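Ivard kitchen fault

The Ivard kitchen fault, sometimes called the Jultar hover fault after the software in which it was first noticed, was a failure in the control program of a robot arm meant for household kitchen work. When it struck, the arm would come to a halt over a table and stay there, neither finishing the job it had been given nor going back to its resting position, while the program went on reporting that all was well. It came to light in simulated kitchens before the arm had been offered to any household, and it is remembered mostly for the changes it brought to the way stopped robots are told apart from waiting ones.

Background

Ivard was a small maker of light robot arms based in the town of Iswood. For most of its early years it sold to bakeries and canteens, where an arm might spend the whole day doing the same thing in the same place, and where a pause of a minute or two was an annoyance and little more. A home kitchen is a harder place to work. Food, tools and small appliances share the same table, things are put down wherever there happens to be room, and a child or a cat may wander in at any moment.

The firm therefore did most of its early kitchen work in Jultar, a simulator that drew whole rooms and let the arm be tried in them by day and by night without a single plate being broken. Each trial gave the arm a plain task, such as fetching an item or moving it from one table to another, and kept a record of every joint until the task ended or time ran out. The rooms were furnished in a homely, slightly untidy way, which the people who used them seem to have been rather fond of.

The fault

The trouble was first written down in April, during a long set of 1,591 trials. In 9 of them the arm reached out over the table, stopped, and did nothing more until the trial was ended by hand. At first these were put down as slow planning, a fair enough guess at the time, as the arm often paused for a moment before choosing a path between tall objects.

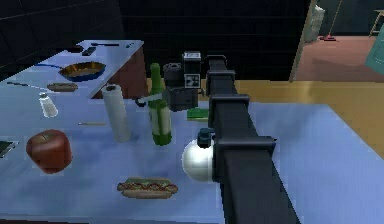

The arm over the foreground table in a simulated kitchen, with the gripper to the right of a green glass bottle.

A closer reading of the records told a different story. The control program was made up of two parts: a planner, which chose where the arm should go, and a watcher, which was supposed to stop the arm if anything came too near. When the watcher asked for a stop at the very instant the planner was handing over a new path, each part took the other's message as a sign that it should wait. The planner waited to be told that the way was clear, the watcher waited for a fresh path to check, and so they went on waiting for each other, politely and without end.

That might have been a small matter but for a second mistake. The status light and the log both took their reading from the planner alone, and a waiting planner counted as a healthy one. A person coming into the room would have seen a still arm and a steady light, and could easily have believed that it was switched off.

Safety concerns

The real worry was what happened when the waiting ended. In three of the trials an unrelated message, sent when the record was saved, woke the planner, and the arm carried on at full working speed along a path that had been worked out long before. Nothing checked whether the table had been changed in the meantime. In the simulator the worst result was a bottle knocked over, but a note by Rawat, the testing house that looked over the records, pointed out that anyone wiping down a real table beneath the arm would have had no warning at all.

Rawat also took issue with the way the trials had been scored. A trial with no collision had been counted as safe even when the task was left undone, so the stuck runs had been sitting among the good results – a point the firm accepted with good grace.

Repair and later use

A corrected program was released on June 30, 2020. The watcher was given the last word in every case, so that a request to stop threw away any path not yet begun. A path left standing for more than 2 seconds had to be worked out afresh, and after any stop the arm set off again at a crawl, with a chime beforehand. The light was changed to flash whenever the arm was under power and still.

The chime was not much loved, and a later version made it softer. The old trials were run again with the corrected program and the hovering did not come back, although the arm was now somewhat slower on crowded tables. Ivard kept the original set in Jultar under the name "the waiting kitchens", and new versions of the program were tried against it before release.

See also

Deadlock (computing)
Emergency stop
Robot simulation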